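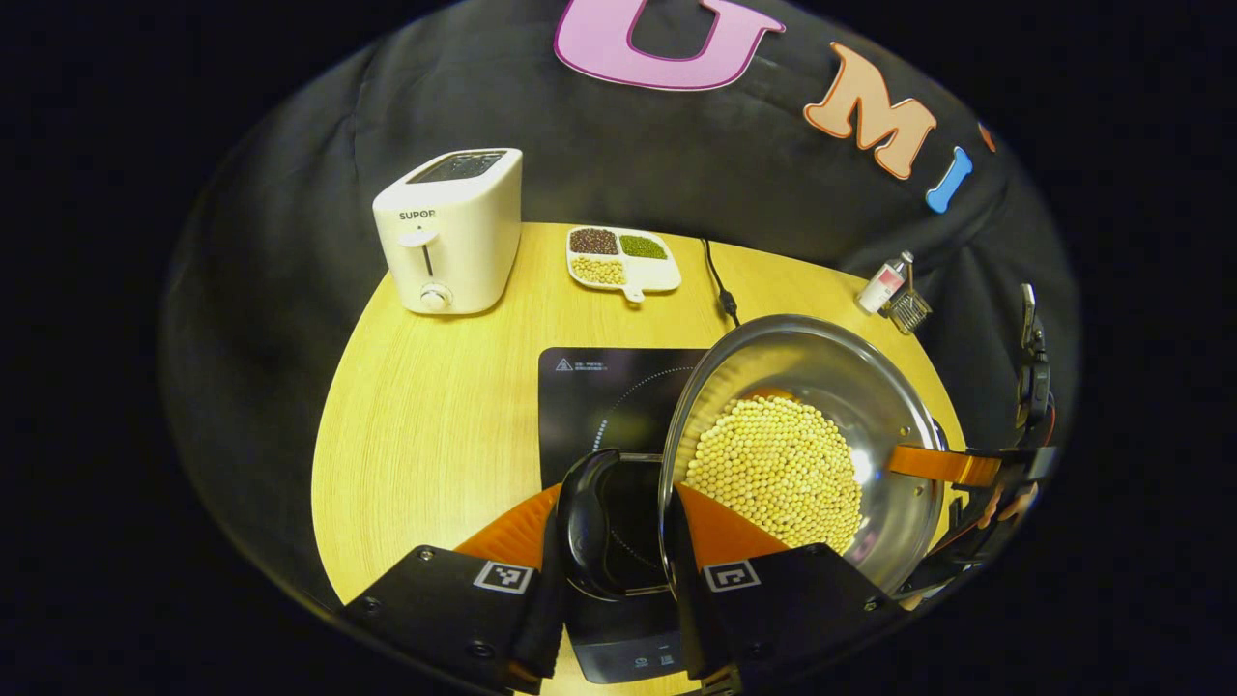 Ticket 305: RCD trips on kitchen ring, Drustcombe annexe

Status: Closed
Opened by: Latifa Belhaj
Assigned to: Filippos Zacharopoulos
Opened: Feb 22, 2021

Reported fault
Power to all kitchen sockets drops without warning, usually in the morning. Lights stay on. The RCD resets at once and holds for anything from a few minutes to a full day. Same fault logged in November and closed as "not reproduced".

Entry 1 – L. Belhaj
Tripped twice before 11. Kettle, fridge and toaster plugged in on both occasions. Dishwasher had finished its cycle. Have asked people to stop resetting it and to write down what was running.

Entry 2 – F. Zacharopoulos
Unplugged everything on the ring, including the fridge. Reset RCD, left 45 minutes, no trip. Reconnected fridge only, no trip. Added kettle, boiled three times, no trip. Toaster run through several cycles with the kettle on, no trip. Dishwasher left isolated at the fused spur.

Entry 3 – F. Zacharopoulos
Portable appliance tests on kettle, toaster and fridge. All pass on insulation resistance and, where it applies, earth continuity. Flexes and plugs sound. Fuse in the kettle plug is the correct rating.

Entry 4 – L. Belhaj
No trips for two days with dishwasher off. Can we have it back? The Nisa office is using the sink for everything.

Entry 5 – F. Zacharopoulos
Dishwasher back on, empty, hot cycle. RCD tripped 15 minutes in, at the heating stage. Repeated with the same result. Cold rinse completes without a trip. Insulation reading from heating element to earth is low and falls further as the element warms. Element is the likely cause.

Question from L. Belhaj: it has also tripped when the dishwasher was idle, so is that a second fault?
Reply: Possibly not. The spur switch is single pole, so neutral stays connected when it is off. A neutral to earth fault in the machine can trip the RCD when another load is drawing current. Will change the spur to double pole.

Entry 6 – F. Zacharopoulos
Element ordered from Chrysikopoulos. First part supplied was for the wrong model (bracket on the left) and has gone back.

Entry 7 – F. Zacharopoulos
Correct element fitted, door seal cleaned, double pole spur fitted. Insulation reading now normal hot and cold. RCD tested at rated current, trip time within limits. Three hot cycles run with kettle on, no trip. Results entered in Pronon under the annexe distribution board.

Entry 8 – L. Belhaj
No further trips. Fine to close. Please link the November ticket to this one.

Linked. Closed – F.Z.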